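Halthorpe School of Sport
Tennis Coaching Certificate, Unit 7: Seeding and Draws
Handout for session of Friday, January 5, 2018 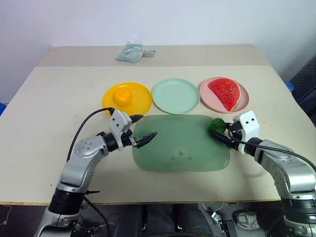 Fig. 1. Three plates, two with fruit shapes, and a green tray.

7.1 Purpose of seeding
Seeding keeps the strongest entrants apart in the early rounds. Seeds are normally taken from the ranking list published before the entry deadline. The referee may depart from the list only where the tournament rules allow it.

7.2 Placing the seeds
In a draw of 32 with 8 seeds, the first seed goes on the top line and the second on the bottom line. Seeds three and four are drawn by lot for the two remaining quarters. Seeds five to eight are then drawn one to each of the remaining eighths.

7.3 Byes
Where entries fall short of the draw size, byes go first to the seeds in order. Any left over are spread evenly across the sections.

7.4 Late withdrawals
If a seed withdraws after the draw is made but before play begins, consult the replacement table in the Dramia course reader, p. 50. A lucky loser takes the vacant line and is not seeded.

Task
Prepare a full draw from the Barros Cup entry list. Work in pairs and show each lot drawn. Submit to Ms Cordeiro, room 1365.

Reading before Unit 8
Kokkinos and Betancur, Running a Club Tournament, chapter on order of play. The written assessment is held in April.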